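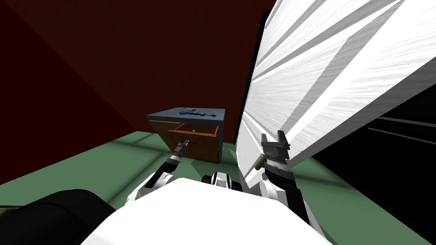 A simulation will forgive almost anything, wrote one visitor to our open day, and asked what a passed test in a rendered room could tell a hospital or a warehouse. The question is a fair one, and much of the work of the Orakzai Institute for Robot Practice is an attempt to answer it.

About the Institute

The Orakzai Institute writes and maintains rules of good practice for the testing of robots that handle objects. We are an independent teaching and standards body. We do not build robots, and we hold no financial interest in any company that does. Our members are laboratories, training colleges and small manufacturers who have agreed to test their machines in the same way and to report the results in the same form.

Our first set of rules came out of a teaching course. Instructors found that two student groups could run the same drawer task, report the same score and mean entirely different things by it. One group counted a drawer as open when it moved at all. The other required the full travel. Neither had written this down. The course notes that followed grew into the Pemis Rules, now in their third edition and in use by 32 member organizations.

What the Pemis Rules Cover

The Rules apply to tasks in which a robot reaches for, grips, moves or releases an object, including the opening and closing of furniture. They contain 17 articles. The articles most often consulted by members are summarized below.

Definition of the task. The goal must be stated in writing before the first trial. For a drawer, the statement gives the distance the drawer must travel and the position in which the arm must finish. Changes made after testing has begun require a new series.

Starting conditions. The position of the robot, the furniture and any loose objects is recorded for every trial. Where positions are varied at random, the range of variation is published with the results.

Number of trials. A result may be reported as a success rate only when it rests on at least 100 trials. Smaller series may be published, but the result must be given as a plain count of successes and attempts.

Two-armed machines. Both arms are within the scope of the test, whether or not the task calls for both. Contact between an arm and any part of the surroundings is logged, and contact made by an arm with no part in the task is logged separately. A trial in which the task is completed but the second arm strikes a fixed surface is reported as a completion with contact.

Objects left in place. Items on or inside the furniture are part of the test. If an item falls, is crushed or is carried out of position, the report says so.

Stopping. Every series must name the conditions under which a trial is ended early. Trials ended early are counted as attempts. They may not be removed from the record.

Work in Simulation

All members begin in simulation, and many student projects remain there. We regard this as proper. A simulated kitchen or office allows a learner to repeat an error many times without damage to equipment or injury to staff. The Rules ask only that the work be labeled for what it is.

A report on simulated trials must name the software and its version, state how friction and contact are modeled, and include at least one still view of the robot at work. It may not use the words "safe" or "proven" of the machine itself. When a member moves from simulation to hardware, the two sets of results are printed side by side. The Institute does not accept a combined figure.

Review and Membership

Each member is reviewed once a year. A reviewer from another member organization selects trial records at random and repeats the scoring without sight of the original marks. Where the two sets of marks differ, the written definition of the task decides the matter. If the definition does not settle it, the definition is returned for correction and the series is set aside.

Applicants complete a short written course and submit one full test series. The pass mark for the course is 70. Applicants who do not reach it may sit the course again at the next intake, held each June.

Teaching

The Institute offers two courses. The Hirkia Course is an introduction for technicians and students and deals mainly with record keeping, scoring and the duties of the person at the stop control. The Danari Course is intended for those who design tests, and it assumes some experience of running them. Both are taught in small groups, and both end with a practical exercise in which each group scores the recorded trials of another.

Revision of the Rules

The present edition took effect on 18 April 2023. Proposals for the next edition may be sent by members and by the public. We ask that each proposal name the article concerned, give the wording suggested and describe a trial in which the present wording led to an unclear result. All proposals are published with our reply.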